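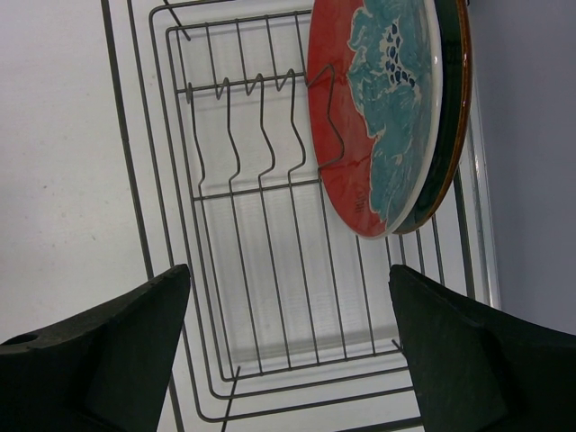 A wire dish rack with upright plate dividers.

Kauko Peltonen has managed the shared kitchens at Rantala, a residence of 143 apartments, since it opened. In an interview on 2025-06-05, he spoke about the new household water plan.

"Most residents wash by hand," Mr. Peltonen said. "We asked them to fill a basin and turn off the tap - a small request, but it took time."

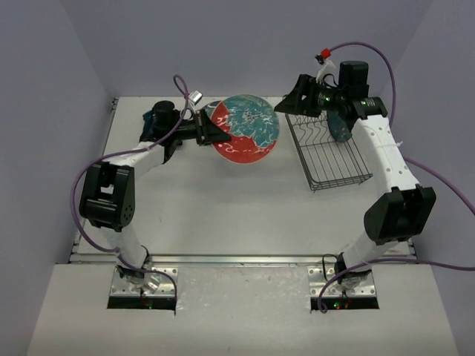 He added that the Korken building will adopt the plan in July. "Families there have asked for clear written rules, and they will receive them in 2 languages."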